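Why Do We See Colors?

Sunlight looks white, but it is a mix of many colors. When light hits an object, the object soaks up some colors and bounces others back. Your eyes catch the ones that bounce back.

Bright and dark

A yellow thing sends back mostly red and green light, and your brain reads that mix as yellow. A black thing soaks up nearly all the light that lands on it.
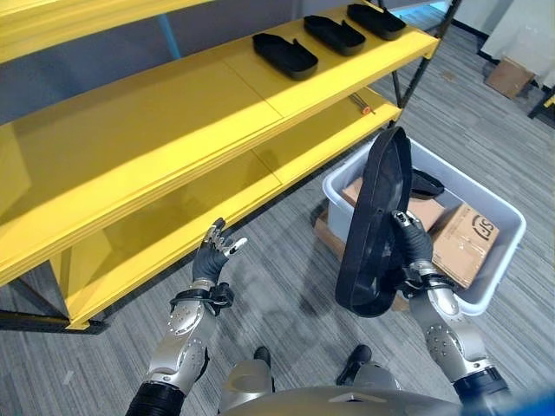
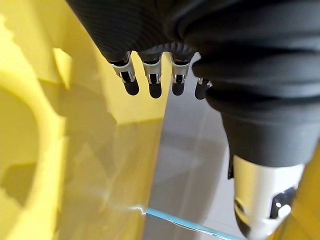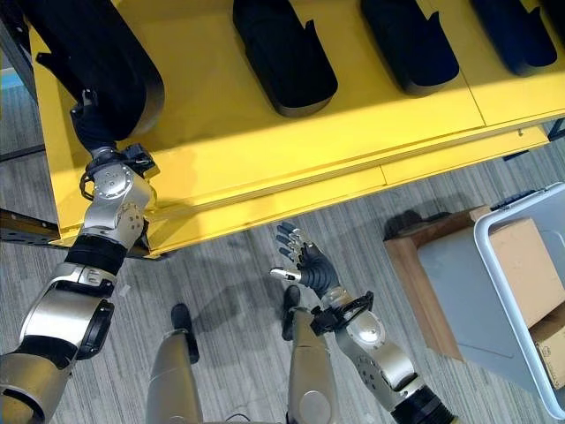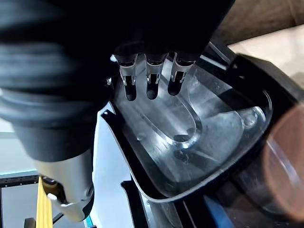
Try it at home

Put a black sock and a white sock in a sunny window at 11 in the morning. Wait 5 minutes, then touch both. The black one should feel warmer — it took in more light, and the light turned into heat.

Next page: Why is the sky blue?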